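**Replacing a cabinet shelf, glass or acrylic?**

**velholm_attic**
August 10, 2020

One shelf in my display cabinet cracked in December and I have been living without it. The cabinet is an old Navickas with 5 clips per shelf. The opening is 448 mm wide. Should I order glass or acrylic, and how much smaller than the opening should it be? It will hold cups and a few small bowls.

**Tratari**

Glass. Acrylic of the same thickness sags over that width and it scratches when you dust it. Go 2 mm under the opening in total. Ask for tempered with polished edges, and give them the corner shape when you order, as tempered glass can't be cut afterward. Mine is 8 mm, which is more than cups need. Check what your clips will take before you pick a thickness.

**Drernamari**

I used acrylic in mine and it's been fine, but I only keep paper models in there. Cheaper too.

**velholm_attic**

Thanks both. Going with glass. I'll measure the back of the opening as well as the front, the sides don't look quite square to me. Rounded corners like the first one would suit me, and the clips can wait in a box with a lid.

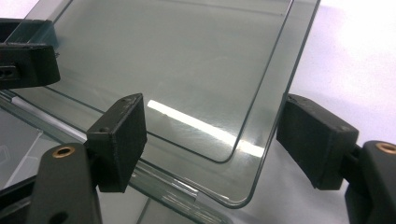
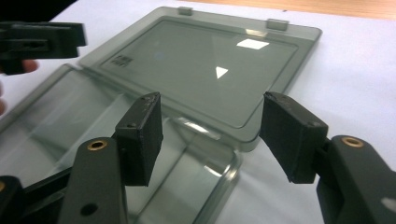 Glass with a rounded corner (first), smoky-grey plastic box, open (second)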